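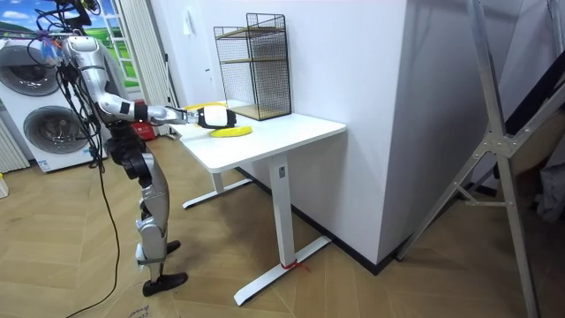 September 22, 2021

I have been meaning to write about bread for the better part of the summer, and every time I sat down to do it there was something in the oven, or something that ought to have been in the oven, and off I went again. So this will be a long one. Put the kettle on.

Those of you who have been reading for a while will remember that in April I moved out to Gutholm, into the upstairs half of a house with a sloping kitchen floor and an oven that runs hot on the left. I had never baked a loaf of bread in my life that I would have served to company. Banana bread, yes, and plenty of it, and the cornbread my aunt used to make in the black skillet, but never a real loaf with a crust you have to lean on with the knife. My mother bought her bread in a bag and so did I. I was perfectly happy with it.

What changed was the bakery. There is one in Gutholm, just the one, down the hill past the post office, and for my first few weeks I walked there nearly every morning and came home with a round rye loaf still warm enough to fog up the paper. Then they put a sign on the door saying they were closing for the season to have the floor redone, and I stood there reading it like a person who has missed a train. I suppose I could have gone back to the bag. But I'd been spoiled by then, and I had flour in the cupboard, and it was raining.

My first loaf was terrible. I followed a recipe off the back of the flour sack, which said to knead until smooth and elastic, and I kneaded until my wrists hurt and then decided that was probably what they meant. It came out pale and flat, about the shape of a bedroom slipper, and so dense in the middle that I could press my thumb into it and the dent stayed. I ate it toasted, with a great deal of butter, and it was still better than I deserved.

The second was a little taller. The third I forgot about entirely (I was on the phone with my sister, and you know how that goes) and it rose up over the edge of the bowl, slid down the side, and stuck itself to the dish towel. I baked what I could scrape together. The towel was never the same.

Somewhere in there I got it into my head that the trouble was yeast from a packet, and that what I needed was a starter. I'm not sure that was sound reasoning, but I'm glad of it. The woman at the feed store in Beddoe sells eggs and honey out front, and when I asked if she knew anything about sourdough she went into the back and came out with a spoonful of hers in a jam jar. She wouldn't take any money. She told me to feed it flour and water every day, keep it out of the draft, and not to give up on it if it sulked, and that was all the instruction I ever got from her.

It did sulk. For days it sat on top of the refrigerator smelling like nail polish remover. I moved it next to the water heater, and then I worried that was too warm and moved it back, and then I bought a bag of the dark rye from the mill at Warine and gave it some of that. The next morning it had pushed the lid clean off the jar! I was so pleased I took the jar around the house with me while I did my chores, checking on it like a new puppy.

I should say a word about that rye. Warine is a good drive from here, the last part of it on gravel, and the mill is only a long shed with a truck scale out front and a bell you ring. They grind whatever the farms nearby bring in, so it's a bit different every time. The bag I have now is coarser than the last one and drinks up more water. I used to be annoyed by that kind of thing. I wanted the recipe to work the same way on each try, and when it didn't I was sure I had measured wrong. These days I hold back some of the flour and go by how the dough feels under my hand — tacky, like the back of a postage stamp, back when you had to lick them.

A few people have written to ask for the recipe, so I'll put down what I do, with the warning that my kitchen is warm and my oven is odd.

The night before, I stir a good spoonful of starter into 100 grams of water and 100 grams of rye flour, cover it with a plate, and go to bed. By morning it should be puffy and smell a bit like apples. I tip that into the big bowl with three cups of plain white flour, a cup and a quarter of lukewarm water, and 2 teaspoons of salt, and mix it with my hand until there's no dry flour left at the bottom. Then I leave it alone while I have my coffee.

There's no kneading, which will be good news to some of you. Every so often through the morning I wet my fingers and pull one side of the dough up and fold it over itself, then turn the bowl and do the next side, until it feels like it has some backbone to it. After lunch I shape it into a ball, drop it in a colander lined with a floured cloth (not the ruined towel, a new one), and let it sit until it's grown by half and a poke with a floured finger fills in slowly.

I bake it in the old enamel pot with the lid on, at 450 degrees, for half an hour, and then with the lid off until it's as dark as I dare. I always want to take it out too soon. If you think it's done, give it a few more minutes. And please do let it cool before you cut it. I say this as someone who has gone at a hot loaf with a bread knife while standing at the stove in her socks, and had a gummy mess for it.

By my own tally I've made 11 loaves this way since the starter woke up, and I've been happy with all but the one I salted twice. The best of them went over to my neighbors on the far side of the hedge, who had been smelling it through the window and, I think, suffering. They sent the plate back with plums on it. Then I made a plum cake and sent half of that over, and now we're in one of those back-and-forths that can go on until somebody moves away.

The bakery has opened up again, by the way. The new floor is a very handsome gray tile and I went in on the first morning to admire it. I bought a cinnamon roll and stood there feeling a little disloyal, looking at the rye loaves in a row behind the glass. They're still better than mine. The crumb is so even, and they get a shine on the crust that I can't manage however much I brush it with water. I asked how they do it, and the girl at the counter said she'd find out for me, and I have my fingers crossed.

Next on the list is a seeded loaf like the one I had at the market in Wetine, with caraway and sunflower and something else dark and small that I couldn't place. It was sweet, too, maybe from molasses. If any of you have had that bread and know what goes in it, please write to me. I've tried it once already with poppy seeds and it wasn't right, though the birds in the yard were very happy with the heel of it.

And if you live close enough to come by for some starter, bring a jar with a loose lid. I have far too much of it, and I can't bring myself to pour any down the sink.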